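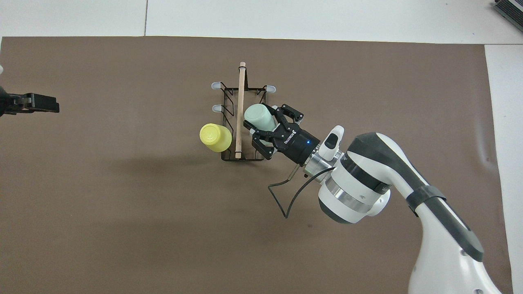 Slide 1. The bench, with the green cup in the gripper and the yellow one in the rack.

Speaker notes - Floor De Graaf, student robotics evening, Feb 11, 2025

Leave the first slide up while people sit down. Say hello, say who I am, say that Siebe Timmermans did most of the software and will take the questions on it at the end. Phones on silent.

Slide 1

Start with the task. It is a dish rack and plastic cups, and it goes by the name Rallorik in our project plan, so if I say Rallorik later on I mean this bench and everything on it. Our group started in September. None of us had worked with an arm before.

Point to the rack. It is thin black wire with a wooden dowel down the middle. The wire is hard going for a gripper. A finger has to come in beside it or over it, and if it comes in at the wrong angle it catches and the rack moves across the table.

Point to the green cup. The jaws are on it and it is tilted on its side. Ask the room how they would pick it up with two fingers and no thumb. Give them a moment. Most people say "by the rim". We said that too, and spent two weeks on it.

Mention the brown paper. The tabletop is white and our first program lost the edges of anything pale. Siebe put down paper and the results got better the same afternoon. It creases, and we change it when the creases get bad.

Slide 2 - how we teach it

Keep this short. One person drives the arm by hand and the computer records the movement. We call one recording a run. We have 300 runs that we kept. A run is thrown out if the driver stops halfway to think, or if the rack gets dragged.

Say who drove. There are 12 of us in the group and everybody had to take a turn, including the two who only wanted to do the report. Their runs were slower and we kept nearly all of them. The fast drivers lost more.

Slide 3 - the table of results

Don't read the table out. Say only this: cups that lie flat are easy, cups that lean against wire are not. The right-hand column is the one to look at. If somebody asks why there is no row for glasses, we only ever used plastic.

Slide 4 - money

The budget was 2,000 euros and it came from Harkent. Thank them by name here, they have people in the second row. The arms are on loan from the school and do not come out of that sum. Most of it went on a computer. The cups and the rack cost almost nothing.

Slide 5 - what went wrong

Three things, one minute each.

The cable. It hangs in a loop at the wrist, and in the early runs it got in under the rack. We moved the starting position of the arm and made the first part of the movement slower.

The names. Siebe saved his runs under Timmermans and I saved mine under the date, and for a while we were training on half the data without knowing it. We now use one small script, Tikex, that names every file the same way. If there are first-years in the room, tell them to do this in week one.

The second arm. We wanted one gripper to hold the rack steady and the other to take the cup. On paper it was simple. We got both arms moving in January but not in time with each other, and there are no results for it in the table. Say so plainly if asked.

Slide 6 - next

Finish the two-arm version before the Easter break. Try a rack with a different spacing, to see how much of what it learned is about our own rack. Write the report.

If time is short, skip slide 4 but still thank Harkent.

Questions. Siebe comes up to the front. Repeat each question into the microphone before he answers it - last year the back rows could not hear a thing. Clicker goes back to the desk by the door.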